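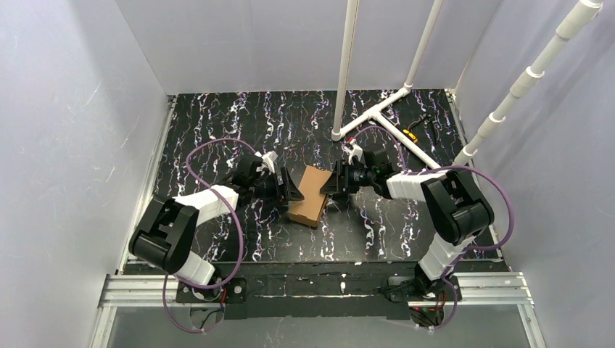
Figure 1. Tabletop with a white and violet streaked pattern, between two robotic arms.

Marbled Paper from Kitchen Materials: Which Thickener Holds the Pattern?

Shabnam Baloch
April 29, 2023

Background

Marbling is a way of printing paper with paint that floats on a thick liquid called size. The paint is dropped on the surface, pulled into lines with a comb or a stick, and picked up by laying a sheet of paper on top. Similar streaked patterns are now printed on tabletops, phone cases and flooring, but the handmade kind depends on the size. If the size is too thin, the paint sinks. If it is too thick, the lines break when the comb goes through.

I learned the basic steps last July in a workshop at the Değirmenci studio in Ilthorpe. The studio uses carrageenan, a powder made from seaweed. It works well but has to be ordered. I wanted to know if cornstarch or methylcellulose could replace it for a school art class.

Materials and method

I mixed 2,000 ml of each size and left it overnight in a covered tray. The paper was Flelside drawing paper, brushed with alum solution and dried flat under books. The paint was Joko acrylic in white and violet, thinned with water until it dripped from the brush. For each size I made 10 prints using the same comb and the same order of colors. I skimmed the surface with newspaper between prints.

Each print was judged on three points: whether the paint spread, whether the combed lines stayed whole, and whether the color survived rinsing.

Results

Carrageenan gave the sharpest lines. The paint spread evenly and very little washed off.

Methylcellulose was close behind. The violet spread less than the white, so I had to add more drops to fill the tray. The lines were slightly wider, but none of them broke.

Cornstarch did poorly. A skin formed overnight and had to be lifted off. On the first prints most of the paint sank, and on the later ones the comb dragged lumps across the surface. Two sheets tore while I rinsed them.

Problems

The alum was uneven on my first batch of paper, and this left pale patches. I threw those sheets out and repeated the prints. The room was also colder on the day I tested cornstarch, which may have affected the result. I would like to repeat that test with a thinner mix.

For the class I recommend methylcellulose. It keeps in a closed jar and does not need to be cooked. Trays should be at least as wide as the paper, with a rinsing tub next to them.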